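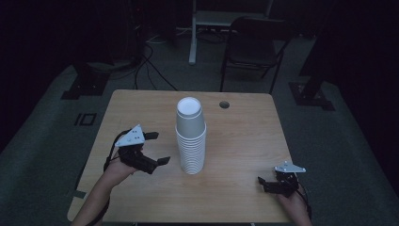

Nornari to end deliveries of plastic-lined paper cups to office customers in March

31/12/2024

Nornari, the catering supply distributor, will stop delivering paper cups with a polyethylene lining to its office customers in March and will replace them with cups that use a water-based coating. The change applies to the hot and cold drink ranges in the 8-ounce and 12-ounce sizes. Lids, sleeves and soup containers are not affected.

The company set out the schedule in a notice to account holders. It covers 1,271 delivery addresses, of which 1,109 are on standing orders and will be moved to the new product code without having to reorder. The remaining addresses buy on request and will see the old code marked as discontinued in the online catalog once warehouse stock is used up.

Most paper cups sold for office use have a thin layer of polyethylene bonded to the inside wall. The layer keeps liquid out of the board and allows the side seam to be sealed with heat. It also has to be separated from the fiber before the board can be pulped, a step that many general paper mills are not equipped to carry out. Cups of this type placed in mixed paper collections are usually sorted out and sent to landfill or incineration.

The replacement cups are made by Kratochvíl at its plant in Floden. The coating is applied to the board as a liquid dispersion and dried before the blanks are cut. According to the notice, it breaks up in a standard pulper and is removed with the other fine residue. The board weight is unchanged, and the outside dimensions match the present cups, so existing dispensers and lids can stay in use.

There are two limits on use. The new cups are rated for drinks served at normal coffee machine temperature but not for reheating in a microwave oven. They are also not intended to hold liquid for long periods. Kratochvíl gives a holding time of up to 16 hours for cold water, after which the base seam may soften. Hot drinks have a shorter limit, which will be printed on the carton.

Storage instructions have changed as well. The coating is more sensitive to damp than polyethylene, and opened sleeves should be kept away from sinks and dishwashers. Cartons should not be stored directly on a concrete floor. Nornari advises customers to rotate stock by the date code on the short side of the carton.

The unit price will rise by 2 percent. Customers on fixed-price contracts will pay the current rate until their renewal date. Nornari said the difference reflects the slower drying stage on the coating line and that it does not plan a separate surcharge for small orders.

Collection arrangements depend on location. In Hirodham, the municipal contractor has agreed to accept the new cups with office paper, provided that they are empty and stacked without lids. Cups with the old lining will still have to go into general waste there, and the contractor has asked offices to finish their existing stock before they begin separate collection. Customers elsewhere are advised to check with their own hauler before changing bin labels.

The two cup types look alike from the outside. To tell them apart, the new cups will have a small printed code on the base.

Samples can be requested through the account page. Orders for the old cups will be accepted until the end of February, subject to availability.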